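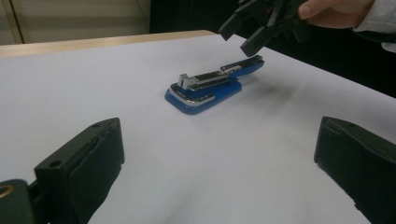
Irina Văduva wrote to me that a stapler should be heavy enough to stay on the table when you hit it, and that mine looks to her like something from a school office. She also asked why I keep a page about staplers if I have no pictures of boxes or price tags. I answered her that I am interested in the object and how people use it, and the price is not so important for me.

So this is my small gallery page on desk staplers, with one stapler in it for now. I started to write it in April, in the evenings, and I add a few lines when I learn something new. Please excuse my English in some places.

The blue one

Blue stapler, glossy plastic base, with a long metal plate in silver and black along the top of the arm. The front is round, and a curved chrome strip goes around it. I like this strip very much. It has no work to do, I think, but somebody at a drawing table decided that the nose of a stapler should shine like the front of an old car.

I bought it from Olteanu, a paper shop in Varklow, where the desk things are kept on the lowest shelf and you must go down on your knees to choose. The shop lady let me try three of them on an old receipt before I paid. The first was too stiff for my hand and the second made a noise I did not like.

How I use it

Most of my papers are thin: letters, lists, the monthly sheets from the Tultcombe reading group. For two pages I press with the thumb only. For a thicker pack I stand up and use the palm, with the arm straight, and then the staple goes in without bending. My father always stapled with his fist, and he had many crooked staples in his life.

I put the staple in the upper left corner, a little diagonal, so the page turns easily. At my first job in this country a colleague showed me this — before that I put it parallel to the top edge, and the paper was always tearing when somebody turned it fast.

On staples

For the reading group I buy small boxes. One box holds 600 staples and it lasts me a long time. My neighbor prefers the very large boxes, but in her drawer the strips break into small pieces and then she is fishing for them with her nails.

Do not fill the stapler with a broken strip in front of a whole one if the pieces are not straight. They can turn a little inside and the next staple does not come out. When this happens, I open the stapler, take everything out, and look for the bent one with a small lamp. Tweezers are good for it. A kitchen knife is not good, and I have a small scar to prove this.

On cleaning

A soft dry cloth is enough for the plastic. On metal parts you see every finger, so I wipe them at the end, with a corner of the same cloth. I never put oil inside. Once I did it with an older stapler and for weeks all my letters had a yellow point in the corner.

From readers

A reader in Ondum has used the same stapler for over 9 years and has changed only the spring. He asks if anybody knows where to find the small rubber feet, because two of his are lost and the base is now scratching his desk. I do not know a shop for this, but I cut mine from a sheet of cork and glued them, and they hold well.

Another reader staples 200 programs for a choir every winter and recommends to do it standing, with the radio on, and to change hands in the middle. I tried it with my left hand and the result was not beautiful.

If you have an old stapler at home, write to me how long you have it and what you use it for. The next part will be about hole punches, when I find the time.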